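Teardown cell back in service after socket fault

The desktop teardown cell at Gandthorpe is running again after a stop that took most of two shifts. Several of you asked what happened, so this is a short account of the fault and what has changed.

On March 6, 2025, the arm was working on a batch of Dell towers from the Rarden contract. The cooler had already been taken off, and the next step was to release the retention lever on the processor socket. The gripper came down too low, the fingers pressed on the edge of the load plate, and the force limit did not trip. The operator saw the wrist flex and hit the stop button. No one was hurt. The board was scrapped and one fingertip was replaced.
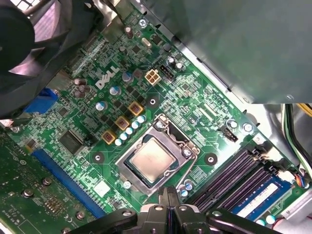 The force limit had been set to 93 newtons for an earlier job, pulling stuck drive cages, and it was never set back. The limit for socket work is 20. The Hetodance control software keeps one force value for the whole cell and does not change it when a new task is loaded. The screen shows the value, but only on the second settings page, and the start-of-shift check did not include that page.

There was a second cause. The height of the board had been taught on a tower that sat flat on the table. The one on the table that day was about 4 mm higher at the rear because a loose screw was trapped under the case. On its own, that would have given us a normal force stop and a few lost minutes. 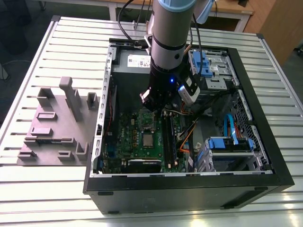

Panasiuk, who supplied the gripper, checked the wrist and found no damage. The cell had logged 3,621 cycles since its last service in June, so the bearings were greased during the same visit.

Changes now in place:

The force value is written into each task file and loads with it.
The start-of-shift sheet has a new line for the force setting. Please fill in the number, a check mark is not enough.
The table is to be brushed off before each tower goes down.
The arm touches the case rim at two points and compares heights before it goes inside.

The height check makes each tower a little slower. Rarden has been told and has accepted the new delivery dates. Anyone who sees the arm push against a part without stopping should press the stop button first and report it to the shift lead after that. Do not restart the cell until the lead has signed the sheet.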